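Search this blog
Type and press Enter

Sorting the small things

Sat 24 March

I promised Padmavathi Acharya that I would write down how we keep our shared workroom in order, so this post is mainly for her, but maybe it is useful also for other people who have too many small objects and too few surfaces.

When I moved to Zostville last July, I had my own table at home and I was a tidy person. Then I began to work in a room with other people, and I learned that I am tidy only when I am alone. A small thing comes onto the table on Monday, a second one comes to visit it, and by the end of the week it is hard to find a place for a cup of tea.
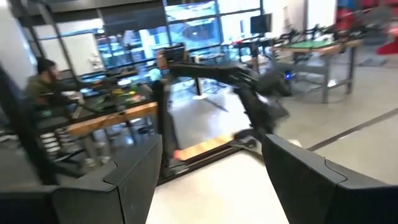

Small objects are the worst part of any shared room, in my opinion. A big object has a natural home, and a person is ashamed to leave it in the way. A small object can be left anywhere. On our worktable with the light wooden edge you find green things, yellow things, white things and dark things all together, and the bright green and yellow ones like to gather at one end. Underneath stands a gray metal stand with shelves, and I always say that a shelf under the table is worth more than a second table. Venkatesh Kotian does not agree with me. He says that what is under the table is forgotten, and he still keeps his favorite pieces on top, where he can reach them.

So we made a system. I bought 17 boxes with lids from Pameo, all the same size, and I wrote the labels by hand. My first idea was to sort by color, which looked beautiful for two days. But when you need something round, you do not remember if it was yellow or green. Then I tried to sort by shape, and this works much better. Round things have their own box, flat things have theirs, and there is one box with the label "I don't know", which is of course the fullest.

The second rule is about the end of the day. Each person clears only the table in front of him or her, for the length of one song. Ottavio Santoro chooses the song, and he has learned to choose long ones. I was against this rule at first – it seemed childish to me – but now I miss it on the days when he is not here.

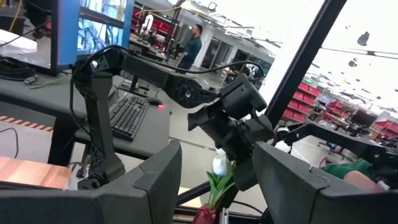
The third rule is for desks with a computer. The keyboard and mouse can stay, and the cables should be rolled up when they are not plugged in. Packing foam must go back into its carton or leave the room. I am strict about the foam because it makes crumbs, and the crumbs stick to my sweater and come home with me. Decoration is allowed if it is small. I am in favor of flowers, artificial ones also, as they ask for nothing and they give a desk a friendly face.

What I did not solve yet is tape. We have 34 rolls and I can never find the end of any of them. If you know a good way to store tape, please write it to me. Eylül Altıntaş told me to fold the end over a toothpick, and I will try it next week with the brown one.

2 comments
60 shares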